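4. Resultados

4.2. La mesa auxiliar en la vivienda de una sola habitación

El apartado anterior trataba de los muebles de almacenaje cerrado. Este se ocupa de las superficies abiertas, y en particular de la mesa pequeña colocada contra una pared o en un rincón, que aparece en casi todas las viviendas del estudio y que los inventarios domésticos suelen registrar sin más detalle que sus medidas.

Se analizaron 724 fichas de superficies horizontales, extraídas del total de 2108 que componen el inventario. De ellas se descartaron las encimeras de cocina, los escritorios de uso laboral y los alféizares, que siguen otras pautas y se tratan en el apartado 4.4. El criterio de inclusión fue el mismo que en la fase piloto: mueble exento, con tablero único, sin cajones y con un uso declarado por los residentes como «de todo un poco» o expresión similar.

Siguiendo la distinción propuesta por Griffiths en su trabajo sobre los pisos de alquiler del barrio de Derham, se separaron los objetos en permanentes y de paso. Son permanentes los que el residente declara no haber movido en el último mes, salvo para limpiar. Son de paso los demás. La distinción es imperfecta. Un libro puede quedarse semanas en la misma esquina de la mesa y el residente seguirá diciendo que lo ha dejado ahí un momento. En la codificación se dio prioridad a lo declarado, aunque en los casos dudosos se anotó también la opinión del entrevistador.

Entre los objetos permanentes predominan los floreros, las lámparas y las cajas sin tapa o que se dejan abiertas. Las flores artificiales son más frecuentes que las naturales en las viviendas de menos de treinta metros cuadrados, y lo son con independencia de la orientación y de la luz disponible. Los residentes mencionan el precio, el olvido del riego y las ausencias largas, sobre todo en diciembre. Meinir Griffiths había interpretado un resultado parecido como señal de provisionalidad en la vivienda; nuestras entrevistas no lo confirman, pues varios de los residentes con más años de permanencia también las prefieren.

La posición del florero es bastante estable. Tiende a ocupar el fondo del tablero, cerca de la pared, y deja libre la zona próxima a quien se sienta o pasa. El libro, cuando lo hay, queda en una zona más cercana y pocas veces alineado con el borde. En las entrevistas de Fikham se habló a menudo de los pañuelos y envoltorios pequeños, que los residentes no consideran parte de la mesa pero que figuran en una proporción alta de las fichas. Se codificaron como una categoría propia - «restos de uso» - para no inflar el recuento de objetos de paso.
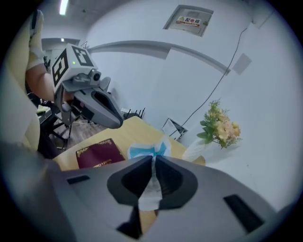
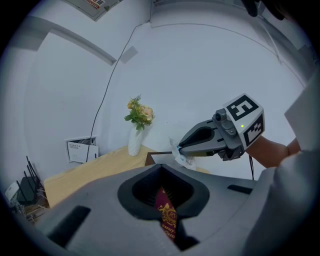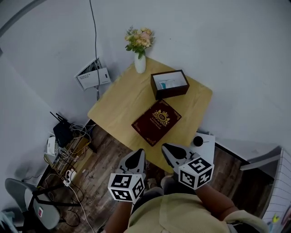 Figura 7. Mesa de madera clara con florero y libro de tapa oscura (primera y tercera imágenes); objeto pequeño arrugado, blanco y azul (segunda imagen).

La segunda cuestión es la de la carga, entendida como la parte del tablero que queda cubierta en el momento de la visita. Al contrario de lo que se esperaba, no guarda relación clara con la superficie de la vivienda. Sí la guarda con la presencia de otra mesa. En las viviendas con dos mesas, una de ellas acaba acumulando los objetos de paso y la otra se mantiene casi despejada, y los residentes suelen saber decir cuál es cuál sin dudarlo. En las de mesa única la carga varía mucho a lo largo del día, y una sola visita resulta insuficiente para estimarla.

Por esa razón se pidió a una parte de los participantes que llenaran un cuaderno de anotaciones durante dos semanas, con el modelo empleado en el proyecto Jotero. Se recogieron unas 1566 anotaciones válidas. Las horas de mayor carga son las de la comida y las últimas de la noche. La retirada de objetos se concentra en momentos breves, casi siempre antes de comer o cuando se espera una visita, y rara vez afecta a los objetos permanentes. La caja, si existe, funciona como destino intermedio: lo que estorba entra en ella y puede quedarse allí mucho tiempo.

Conviene señalar dos limitaciones. La muestra de Yang se recogió con una versión anterior de la ficha, que no distinguía entre caja abierta y cerrada, de modo que esos casos se han excluido de las comparaciones sobre almacenaje. Además, el cuaderno lo completaba una sola persona por vivienda - en general la que había aceptado la entrevista - y es probable que los movimientos de los demás residentes estén infrarrepresentados. El apartado siguiente retoma esta cuestión a partir de las viviendas compartidas.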